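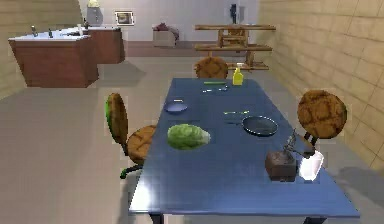

3. Building the kitchen and letting students loose in it

3.1 Where the task came from

By the time we got to March we had a simulator that ran on the lab machines, a scoring script that mostly worked, and no task that anybody in the class wanted to do. The first one (stack the cubes, knock the cubes over, stack them again) had been carried over from the old Dadholm course notes, and the students were very polite about it. So Josphat Kioko and I threw it out and asked the class what they would want a robot to do at home. Nearly everyone said something about food or clearing up! That settled it, and we spent the break building the kitchen.

We called the task set Skakley, after the street the two of us were living on at the time, and the name stuck before we could think of a better one. The room is fully simulated. Figure 1 shows one starting layout, with the long blue table, the lettuce, the frying pan and the yellow squeeze bottle toward the far end. The gripper starts at the right front of the table in this one, right beside a brown block. The chairs and the counter behind are part of the room model and are never scored, though they do matter for the cameras, as I'll get to in a bit.

Figure 1. A starting layout from the Skakley task set, rendered in simulation. Objects to be moved are on the blue table; the kitchen behind it is background.

3.2 What the students had to do

Each team got a written instruction in plain English, such as "put the lettuce on the plate," and had to hand in a controller that carried it out from whatever layout we loaded. They could write the whole thing by hand, train it on demonstrations, or mix the two. We gave everybody the same 300 demonstrations, which Nafula Mugo recorded over a couple of long weeks with a handheld controller and a great deal of tea. She is very good at it, and I think that caused trouble later (see 3.4).

The lettuce instruction looks like a gift. The plate is right there behind it! But the plate is small and shallow, the lettuce is round, and it starts with the arm well over on the other side of the table. A controller that takes the straight path at a low height has a decent chance of meeting the frying pan on the way, and a pan with a long thin handle swings a lot further than you'd guess when something bumps it. Several teams found the pan this way. One of them wrote "pan???" in their log and nothing else for that session, and I've kept the log.

The squeeze bottle was the other favorite. It stands upright, and we asked teams to bring it to the near end of the table without tipping it over. Reaching that far takes the arm close to its limit in our setup, and the wrist can't turn as freely out there, so teams that had tuned everything on the lettuce got a nasty surprise. I should say that we did too, and we had to move the robot's base a little closer before the task was fair to anybody.

3.3 Teams, time and scoring

We had 40 students, working in teams they picked themselves. I'd wanted to assign them, Josphat talked me out of it, and I still go back and forth on that. Lab sessions ran 2 hours, and each team could send in as many practice runs as the queue would take. The final runs were done on 18/08/2023 with layouts the teams had never seen, all loaded from the same list so that no team drew an easier table.

Scoring was plain. A run passed if the named object ended up where the instruction said and stayed there after the gripper let go. We took points off for anything pushed to the floor. We didn't score speed at all, which a few students grumbled about (they had fast controllers, naturally), but in the trial round speed points had led to a lot of flinging, and I'd rather read a slow log that makes sense.

Teams also kept a running notebook in Nzioka, our little course logging tool. It saves the video of a run next to the joint readings and leaves a box for notes. The notes turned out to be the best data we have, and most of section 5 comes from them. If you're going to borrow one thing from this course, borrow the box.

3.4 Things we changed along the way

First, the view. In our early layouts a chair back could end up between a side camera and the table, and teams training on pictures got controllers that behaved beautifully until the chair moved. We left the chairs in, as a real kitchen has them, but we began shifting them a little from layout to layout and told the class we were doing it.

Second, the demonstrations. Nafula hardly ever misses a grasp, so the trained controllers had almost no idea what to do after missing one. They'd close on air and carry that air carefully over to the plate. Halfway through the term she recorded a second batch in which she fumbled on purpose and then recovered, and she says it was much harder work than doing it right. Teams could add those to their training set or leave them out. We report the two groups separately in section 4.

Third, the instructions themselves. We had been calling the plate "the dish" in some places and "the plate" in others, and two teams asked, quite reasonably, if there was a dish they couldn't find. The wording is now the same all the way through, and the corrected list is the one in the Finitetti archive that goes with this paper.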